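Part 3: Clearing and resetting the drinks table

OK, so you've got your boards oiled (Part 2) and the pitchers have had their first rinse. Now comes the bit I do more than anything else in this whole guide, which is getting the table back to decent after people have been at it. I do mine after every sitting, and once you've got the order down it goes pretty fast!

1. Take away the trash first. Wrappers, tissues, torn-off corners of sugar packets, all of it. Go by hand and don't reach for the cloth yet, or you'll just push the little bits under the boards (I did this for weeks).

2. Check under anything small that's been left on a board. Scraps of paper love to hide there, and on pale wood a white one is really easy to miss.

3. Lift each board and look underneath. If you stack yours like I do, take the top one off completely, don't just tip it.

Note: boards go big on the bottom, small on top. Ynyr Lewis stacks his the other way at Parri and swears it's fine, but his wobble and mine don't, so there you go.

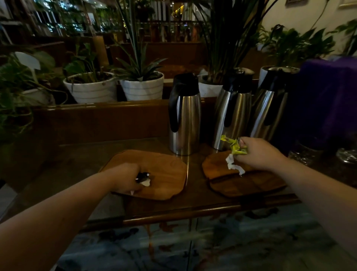

4. Now the pitchers. Pick them up by the handle, never by the lid, and give the body a quick wipe with a dry microfiber. Stainless shows every single fingerprint, so go top to bottom and finish with a clean corner of the cloth.

5. Open each lid and check how much is left. If it's under a third, I empty it and start over. Topping up old coffee with new coffee is a crime in my house.

6. To refill, warm the pitcher first with 500 ml of hot water, put the lid on, leave it 60 seconds, then pour it out and fill right away. It makes a bigger difference than you'd think.

Caution: don't fill to the brim. Leave a finger's width under the lid or it'll burp hot coffee at you when you close it. Ask me how I know.

7. Wipe the table last, damp cloth and then dry. On a glossy finish you want to follow up within 30 seconds or so, before the streaks set. Run the cloth along the raised rail too, crumbs collect on the inside edge.

8. Put everything back. Pitchers in a row with room to grab each handle, boards in front, jars off to one side where no sleeve is going to catch them.

Caution: no vinegar or bathroom spray on varnished wood. I use the Remach soap from Part 1, a capful in a bowl of warm water, and that's plenty.

If a lid starts dripping, skip ahead to Part 5 and look at the gasket before you order a new one.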